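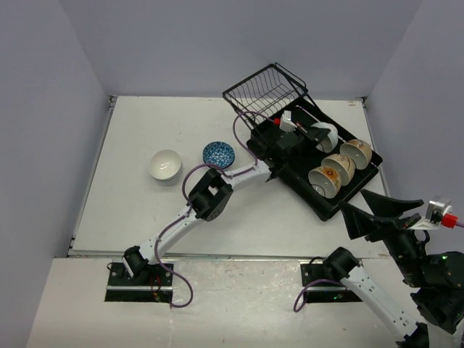
Home Kitchen Small spaces Archive About

The Dish Rack Post

Saturday, September 29, 2018
4 min read

I have been threatening to write about dish racks for ages, and this weekend I'm finally doing it, with a pot of tea and a slightly silly amount of excitement. If you came for the plum cake recipe, it's coming, I promise, but the plums are still hard as marbles and the rack is very much on my mind!

For years I drained everything on a folded tea towel. My gran did it, my mum did it, and it works well enough if you only wash up a mug and a plate. Then we moved into this flat with no dishwasher and a worktop the size of a chessboard, and the towel was permanently soggy and smelled like a pond by Wednesday. I bought a chrome rack, which went rusty at every joint. Then a bamboo one (lovely for a month, then little grey spots). Then Marcela Vlček, who lives upstairs and has firm opinions about most household goods, told me to get a plain black one with a tray underneath and stop messing about.

So I did, and I am a convert. Black is so forgiving! Our water is very hard and the chrome used to show every single drip mark by teatime. White bowls look smashing in it too, all bright against the dark, and I've caught myself standing there admiring the washing-up as if I'd made it all by hand.

The tray matters more than I expected. I'd always thought of it as the bit you forget to clean, and yes, I do forget to clean it, but it keeps the puddle in one place. Every Sunday I lift the whole thing off, tip the tray into the sink, go round it with an old toothbrush and some vinegar, rinse, done. If you leave it a fortnight you get that pinkish film in the corners and then it's a proper scrub. Ask me how I know.

Now, bowls. I feel strongly about bowls. A bowl laid flat and face down traps all its steam and is still wet at bedtime, so I lean mine on their sides with the open part tipped a bit downwards, all facing the same way. Big ones go in first, at the back, and the cereal bowls come forward from there. When I'm emptying the rack I take them by the rim and start from the outside, and I don't get that awful moment where one slides and the rest follow it like sheep. I lost two of my favourites that way last December, on the same evening, with guests in the next room pretending they hadn't heard.

I've also started putting the rack at an angle. It sounds like nothing! Square to the wall, the far corner was a nuisance to get at and I was forever knocking my elbow on the tap. Turned a little, I can reach all of it from where I stand, and there's a handy triangle of worktop left over where the scrubbing brush lives. My other half says it looks as if somebody bumped into it. He straightens it when he walks past and I turn it back again. We've been at this since June and neither of us has mentioned it out loud.

A white top under a black rack is a nice clean look, by the way, but do expect marks. Ours has its share of scuffs and one tomato stain I've given up on. Bicarb made into a paste shifted most of the others. I left it on for 20 minutes and wiped it off with a damp cloth, and I wouldn't go at it with anything scratchier than that.

Glasses are still my weak point. I've tried them upside down in the rack, upside down on a cloth, and propped on a wooden spoon (Kwadwo Korletey suggested this one in the comments last time, thank you Kwadwo, it does work, though I kept needing the spoon). For now the everyday tumblers go in the rack and the good ones get dried by hand straight away, grumbling.

And please put things away in the morning! I used to treat the rack as a cupboard and we basically ate off the same four plates for a year. These days I empty it while the kettle boils. It takes one kettle exactly, even on a day after curry, and coming down to a clear rack before the breakfast things go in makes me happier than it has any right to.

Horacio Paredes asked whether I'd go for a two-tier one. I was tempted, but the shelf above our sink is too low and I'd never get a dinner plate in on the top level. If you've got the height, do tell me how you get on with it, and whether the top drips on the bottom. I've been wondering about that all week.

Plum cake next, if they ever soften.

Older post Newer post Back to top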